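Review: The Gravora Small Arm Safety Handbook and Card Set, second edition

I've been putting off writing this one up, mostly because I kept finding another chapter I wanted to try at the bench before saying anything about it. Ziltness sent the new edition out in April, and I bought my own copy (64 dollars, spiral bound, with a stack of laminated cards tucked into the back pocket). If you run one or two little arms in a spare room or a shared workshop and you've ever tried to read the big industrial standards cover to cover, you already know why a book like this is so welcome!

The author, Birger Torvik, starts with the mounting, and I loved him for it. Most guides rush straight to emergency stops and speed limits. He spends a whole chapter on the plate under the arm: use every hole the maker drilled, bolt through the table and never just into it, check the screws again after the first day of running. Then comes the cable, which should leave the base with a relaxed curve and stay well out of reach of the fingers.
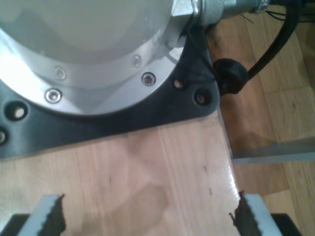

The card for this chapter is the one I use most. It asks you to put a hand on the base and push, hard, from each side before you power anything up. It takes a moment and I'd got lazy about it. My friend Bartosz Wilczyńska, who borrowed the cards for a week, has now copied that one out for his own wall, and I'm still waiting to get the original back.

The middle of the book is a bit of a slog, I'm afraid. The section on risk assessment wants you to fill in form 1101 for every new task, and the form is written for a place with a safety officer. I ended up making a shorter one on a single page. The chapter on working near live equipment is much better - plain, calm and full of things I wished I'd read years ago. Torvik's rule is to practice with a spare cable until the motion is dull, keep grip force low on anything with a plastic latch, and agree out loud who has the stop button before the arm goes anywhere near a rack.

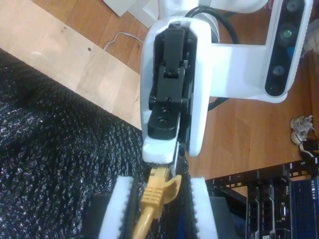
He's also good on floors, a subject I never expected to enjoy reading about. Mark out the full reach of the arm with tape, he says, and treat whatever is inside the tape as part of the job. I did it at home and the line went a good deal farther out than I'd have guessed.

A few grumbles. The index is thin, the cards curl if you leave them by a window, and the print in the tables is too small for my eyes. I'd still buy it again, and I'd hand it to anybody setting up their first arm. Start with the mounting chapter and skip form 1101 until you need it.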